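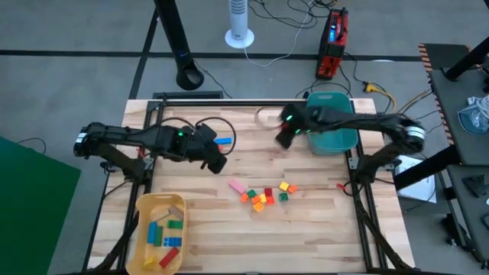

Risov Blocks is a set of notes and records on putting away building blocks: which pieces go together, what they are kept in, and what a sorted table should look like before the next session starts. The collection covers 170 sessions, each one written up as a short text entry. Most of them start from a partly filled tray. The yellow one in the lower left corner of the wood-grain tabletop is a typical case, with a long red block lying diagonally near the bottom, a long blue and a long green side by side, and a small blue block still out on the table. The teal bin with the handle cutout sits in the opposite corner.

By Kwesi Tsikata
Updated in December
2 comments

## What is in the folder

- `sessions/` holds one text file per session
- `pieces.csv` lists every piece by color, shape and length class
- `layouts/` has the starting layouts, drawn on grid paper and scanned
- `notes.md` is the running log, newest entry last

There are 3188 rows in the session files put together. A row is one piece being moved from one place to another. A piece that gets picked up and set back down in the same spot has its own row, with `same` in the last column.

## Color names

Use red, blue, green, yellow and tan. Early entries say "beige" or "wood" for tan. These were changed by hand in the session files but not in `notes.md`, so a search there should include all three words.

Teal is used only for the bin. If a row says teal in the piece column, it is a typing mistake and should be reported.

## Length classes

`long`, `brick` and `small`. The line between brick and small was drawn by eye for the first 100 sessions. After that the Flarham chart was used, and a copy is in `layouts/`. Older rows were not relabeled. Anyone comparing small pieces across the whole set should split it at session 100.

## Tray and bin

The tray is for pieces in use. The bin is for pieces that are done for the day. Pieces in the tray do not have to lie flat or line up with the sides. A piece resting on the rim is logged as `rim` and does not count as put away.

## Known problems

The Ivanyshyn layouts are missing their second page. Two session files have the same start time, 9:40, and one of them is wrong. The `hand` column is blank in most of the Wednesday sessions.

## Corrections

Send the session number and the row number. Corrections without a row number will take longer.

Contact: Kwesi Tsikata, Risov Blocks | Back to top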